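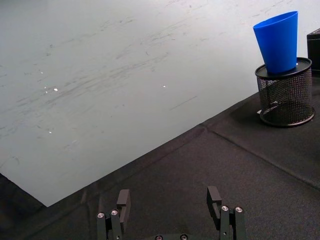

Blog > Kitchen table > Tea

Why I've gone mad for cold brew tea

Mon 7 October

I have a new obsession and it's cold brew tea! Not iced tea, where you make it hot and wait for it to cool (I never wait long enough), but leaves dropped straight into cold water and left in the fridge overnight. Keabetswe Mokgethi put me onto it back in April when we were both up at Turndale for the markets, and I've barely boiled the kettle since.

The flavour is so much softer. Green tea that tastes like grass clippings when I brew it hot comes out sweet, almost like melon. My favourite so far is the loose oolong from Van der Merwe, the little grocer next to the bakery. I left one batch for 36 hours by accident and it was still lovely, which would never happen with a hot pot.
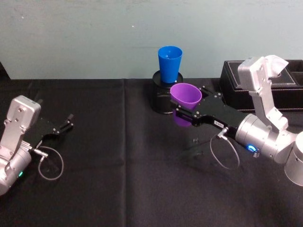 My usual method

I use 5 grams of leaves to a big jar of water, lid on, into the fridge before bed. Strain it in the morning. If you're using bags, two will do it. I tried honey once and it sank to the bottom and sulked there, so now I stir in a bit of syrup if I've got visitors with a sweet tooth.

Colour matters more to me than it should, and I love a bright cup on a dark cloth.

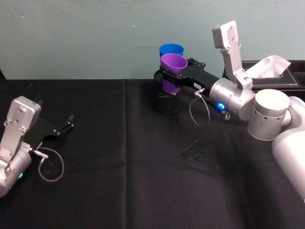

Black cloth, a bit wrinkled

Next I want to try a hibiscus blend from Bundotano, and a smoky one that Keabetswe swears by (I'm nervous, but she was right about the oolong). If you've got a favourite that works cold, please tell me in the comments, I'll try anything once!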